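The hum began at 100 hertz, so Figueiredo ruled out the needle. He was in the back room of the repair shop in Kosville, with a Patrício amplifier open on the bench and a customer's loudspeakers wired to it. He lifted the ground on the left input. The level did not change.

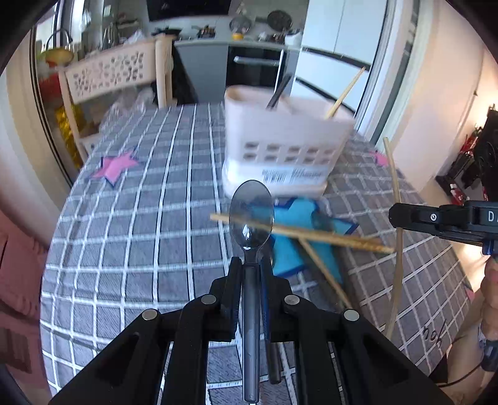

He noted the reading and moved to the power supply. Two filter capacitors, both original. Rui Baptista had sold the unit in September with a card stating that they had been replaced.

"They measured fine," Baptista said on the telephone from Damden.

"At what voltage?"

Baptista did not give one.

Figueiredo ran the supply up slowly on the variable transformer. At 175 volts on the rail the hum dropped and something else came through the right speaker, low and even. He disconnected the tuner. It continued.

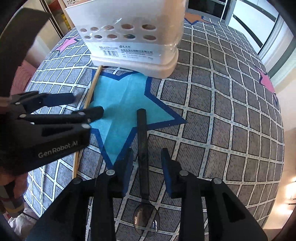 Dark spoon on a checked sheet with a light-blue star.

It was a man reading numbers. Figueiredo wrote them down in the column for ripple current. After 309 the voice stopped, coughed, and asked whether the card had been believed.

He knew the cough. He picked up the telephone again. The line to Damden was still open.

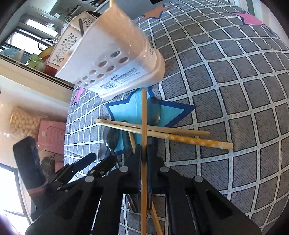

Chopstick held upright over a gray bedspread.

"Rui," he said, "where are you standing?"

The answer came from the right speaker first.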